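**Skamero 室内设施例会纪要(储物与台面部分)**

日期:2021年9月15日
地点:Nurthorpe 楼,7 号会议室
主持:Armelle Pons
记录:Boyang Qin
出席:设施组、采购组、使用部门代表
缺席:保洁承包方(已书面提交意见,见第六项)
编号:1672

---

### 一、上次纪要的遗留事项

七月会议列出的遗留事项逐条核对如下。

- 台面前沿金属导轨的清洁:已完成。清洁剂换为中性配方,旧配方停用,余量退库。
- 零食登记表改为电子表格:已完成。仍有人在纸质表上填写,纸质表由记录人收回,贴表的夹子一并拆除。
- 抽屉柜导轨检查:未完成,转入本次第二项。
- 零食存放位置由落地网篮改为柜内:未完成,转入本次第三项。
- 柜体标签格式统一:部分完成。格式已定,尚未打印。打印机色带规格与库存不符,采购组已更正料号,待到货。

上次纪要第四项中“上柜”一词指代不清,本次更正为“抽屉柜顶面”。今后纪要中,“柜顶”专指抽屉柜的平顶面,“台面”专指柜后的浅灰色长台,两者不混用。地面不设代称,直接写“地面”。

会议对上述更正无异议,七月纪要按更正后的文本归档。

### 二、抽屉柜的状态与导轨

讨论对象为台面前的灰色金属抽屉柜,Drandlow 系列,三层抽屉,纵向排列。使用部门反映的问题有两类:一是上层和中层推到底后会回弹,面板与柜体之间留缝;二是下层完全拉出后,推回时阻力不均。

设施组认为回弹的原因可能在导轨末端的缓冲件,也可能在柜体放置不平。两种情况的处理方式不同,应先查水平,再拆抽屉。顺序不应颠倒:柜体不平时更换缓冲件,回弹会再次出现,旧件也无法用于判断。

采购组询问能否直接换柜。设施组答复,柜体结构未见需要更换的理由,面板上的擦痕和白色小印不影响使用,不列入维修范围。拉手为黑色 U 形,居中安装,保留原件。

合格标准经讨论定为:抽屉推到底并松手后,面板与柜体的间隙不大于 3 毫米,左右两侧均须测量,以较大值为准。测量时抽屉内放入日常载荷,不得空载测量后直接记为合格。使用部门提出日常载荷没有定义。会议同意以分层方案(第三项)确定后的实际装载为准,因此导轨的最终验收排在物品入柜之后。空载测量仍要做,结果单独记录,仅供比较。

导轨润滑由设施组执行。润滑剂用量应少,擦去外溢部分后方可放回抽屉。下层以后存放食品包装,导轨外露部分不得残留油迹。原用的喷雾型润滑剂不再用于该柜,改用膏状,用棉签点涂。

缓冲件向 Peng 询价。询价单须写明导轨型号、安装孔距和抽屉自重,不接受“通用件”字样的报价。上次采购的通用件长度不符,已退回,退回单据附在采购记录后。若 Peng 不能按型号供货,由采购组提出替代来源,替代件到货后先装一层试用,不一次换齐。

### 三、零食的存放位置与抽屉分层

现行做法是零食集中放在金属网篮内,网篮直接置于地面,柜子左侧。使用部门认为这一做法有三个问题:网篮重心偏高,装满后容易侧翻;包装袋与地面接触,不符合内部卫生要求;取用时须弯腰翻找,先到期的往往压在底部。

会议逐一讨论了替代方案。

**方案甲:网篮移至台面。** 优点是不需改动柜内布局。缺点是占用台面操作面积,网篮底部可能划伤台面,且台面前沿有导轨,网篮越过导轨搬动时容易磕碰。

**方案乙:网篮保留在地面,加固定底座。** 底座须另行加工,清扫时需整体移开,保洁承包方不赞成。卫生问题也没有解决。

**方案丙:零食移入下层抽屉,网篮撤除。** 下层抽屉目前未分配用途,完全拉出后从上方可以看到全部内容,取放不受网篮边沿限制。缺点是下层位置低,仍需弯腰;抽屉内没有隔板,袋装物品会滑动。

采购组补充了方案丙的变体,即零食放中层、工具放下层。使用部门不同意,理由是袋装零食体积大、重量轻,中层放满后关闭时容易夹住包装边角。

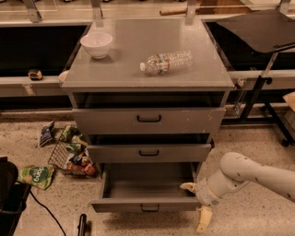
Armelle Pons 表示倾向方案丙,但要求先把分类规则写清楚再入柜,否则下层抽屉很快会变成另一个网篮,只是多了一块面板。她还要求规则贴在抽屉内侧,不贴在面板上,以免遮挡今后的柜体标签。

使用部门对此无异议,并提出袋装零食应竖放,封口朝上,同类前后排列,到期早的靠近拉手一侧。设施组同意竖放,但指出袋装物品竖放后的高度须低于抽屉侧板上沿,超高的包装应横放在最里侧,不得折叠后硬塞。

关于上层。上层净高为 86 毫米,仅适合扁平物品。会议同意上层存放餐具、封口夹、标签纸和剪刀。剪刀须套护套,刃口朝里。卷尺目前随手放在台面上,今后归入上层,用后放回。

关于中层。中层用于杯碗等器皿及备用餐巾纸。陶瓷器皿不得叠放到触及上层底板的高度。有人建议在中层铺软垫,会议同意试用,软垫须可拆洗,不使用自粘型。瓷碗用后洗净、擦干,再入中层。

**表决结果:采用方案丙。** 分层如下。

| 层位 | 存放内容 | 不得存放 |
|---|---|---|
| 上层 | 餐具、封口夹、标签纸、剪刀、卷尺 | 食品、液体 |
| 中层 | 杯碗、备用餐巾纸 | 工具、已开封食品 |
| 下层 | 未开封袋装零食 | 瓶装水、器皿、电池 |

已开封的零食不入柜。开封者应当日吃完,或用封口夹封好后带走。使用部门曾提出设置“已开封”专用盒,讨论后未采纳,理由是无法确定责任人,盒内物品到期后也难以处理。

### 四、柜顶与台面

柜顶为平面,习惯上被用作临时放置处。会议认为完全禁止不现实,改为限定用途:柜顶只放正在使用的器皿,离开时带走或归位。瓶装水应直立放置,不得横放在柜顶。横放的瓶子会滚动,滚落后若抽屉处于拉开状态,可能落入抽屉内。

设施组建议在柜顶加一圈防滑边条。讨论意见如下:

1. 边条可减少滚落,但会积灰,擦拭时需沿边条多走一遍。
2. 边条若用胶粘,今后拆除会留痕。
3. 柜顶以下有一道内凹的空隙,边条向下包覆时不得遮住该空隙,否则上层抽屉的检修不便。

会议决定暂不加边条,先执行限定用途的规则。若下次会议前仍有滚落记录,再重新讨论。

台面方面,测量工具、文具和食品三类物品不混放。台面下方、柜体两侧的黑色面板部位不作储物用,也不得在面板前堆放纸箱。该处今后如需打开检查,应有足够的操作空间。

柜体左侧地面在网篮撤除后保持净空。使用部门询问能否改放垃圾桶,会议未同意。垃圾桶位置维持不变。

### 五、入柜步骤

以下步骤由 Boyang Qin 起草,会上逐条修改后通过。

1. 将三层抽屉逐一拉出,清空,用微湿软布擦拭内壁,再用干布擦一遍。擦完后保持拉开,待内部干透。
2. 用水平尺检查柜顶,前后和左右方向各测一次。如不平,调整柜脚,不用纸片垫。
3. 空载推拉各层,记录回弹情况和间隙。
4. 将地面和网篮中的零食全部移至洁净托盘,逐件检查封口、到期日和包装破损。散落在网篮以外的零食同样检查,不得直接入柜。
5. 包装外表擦净。破损、漏气或到期日无法辨认的,一律登记后丢弃,不做留样。
6. 按类别分组。分组以包装形式为准,不以颜色为准。颜色相近而品种不同的包装曾被归入一类,登记表因此出错。
7. 到期早的放在拉手一侧,依次向内排列。
8. 缓慢推回下层抽屉。如有阻力,应拉出检查,不得用脚推。
9. 满载状态下再次测量间隙,填入验收栏。
10. 网篮清洗、晾干后交库房。网篮用途另定,不得留在原处。

讨论中对第六条有不同意见。使用部门认为按颜色分组直观,补货时速度快。记录人说明登记表的类别字段没有颜色一项,若按颜色摆放,盘点时需要二次换算。表决后维持原文。

第八条原写作“轻推到位”,设施组认为“轻推”不可检验,改为“缓慢推回”,并补充了阻力处理的要求。

另有一条关于“零食入柜前按口味细分”的提案,因隔板尚未到位,撤回。

### 六、保洁承包方书面意见

保洁承包方提交的意见共有以下内容,宣读后逐条答复。

**意见一:** 地面为米色带斑点的材质,小块碎屑不易发现,希望柜子周围不放置任何活动物品。
答复:同意。网篮撤除后,柜体左侧和前方均不再放置活动物品。

**意见二:** 抽屉拉开时无法清扫柜前地面,希望下班后全部抽屉处于关闭状态。
答复:同意,列入使用规则。导轨修复前,上层和中层推到底后的回弹不视为违规。

**意见三:** 希望明确抽屉内部由谁清洁。
答复:抽屉内部由使用部门负责,柜体外表面、柜顶和台面由保洁承包方负责。柜顶有物品时,保洁人员不负责移动,擦拭可跳过,并在记录中注明。

**意见四:** 台面前沿导轨内侧有积灰,常规抹布伸不进去。
答复:由设施组提供窄刷,费用计入低值工具。

### 七、隔板与标签

下层隔板采用可调式,前后向布置,左右向不设。材料须可水洗,边缘无毛刺,安装后不得突出侧板上沿。采购组提供样品,先试装,不批量下单。试装期间不在抽屉底板上钻孔。

Peng 的目录中有可调隔板,与缓冲件可合并询价。采购组提醒,合并询价不等于合并下单,两类物料的验收标准不同,应分别开单。

标签内容只写层位和类别,不写品牌和口味。标签贴于面板左上角,不与拉手重叠。贴前用酒精擦拭面板,面板上的白色小印如能顺带擦除则擦除,擦不掉的不再处理,不使用研磨类清洁剂。

内侧规则页由记录人排版,采用单面打印、覆膜,贴于下层抽屉侧板内侧。字号以站立时可读为准,打印前做一次试贴。

### 八、决议与责任

| 事项 | 责任方 | 完成条件 |
|---|---|---|
| 柜体调平与空载测量 | 设施组 | 测量值填入记录 |
| 导轨润滑 | 设施组 | 无外溢油迹 |
| 缓冲件及隔板询价 | 采购组 | 收到书面报价 |
| 零食检查与入柜 | 使用部门 | 登记表与实物一致 |
| 网篮清洗退库 | 使用部门 | 库房签收 |
| 卷尺及台面散件归位 | 使用部门 | 归入上层 |
| 规则页与标签 | Boyang Qin | 试贴后经 Armelle Pons 确认 |
| 满载验收 | 设施组、使用部门 | 间隙符合第二项标准 |

调平、润滑和空载测量应先于入柜完成。缓冲件未到货不影响入柜,但满载验收须在换件后重做一次,前后两次数据都保留。

### 九、其他

使用部门提出补货频率是否调整。会议认为应先观察下层抽屉的实际容量,补货量以抽屉能顺畅关闭为上限,超出部分留在库房,不得另设地面存放点。

采购组提出零食外箱能否作为临时分隔使用。设施组不同意,纸板受潮后变形,且碎屑会进入导轨。

钥匙问题:抽屉不上锁,维持现状。

本纪要经出席各方核对后分发,修改意见直接提交记录人。下次会议议程已列入导轨换件结果、隔板试装情况和柜顶使用规则的执行记录。

记录:Boyang Qin
审核:Armelle Pons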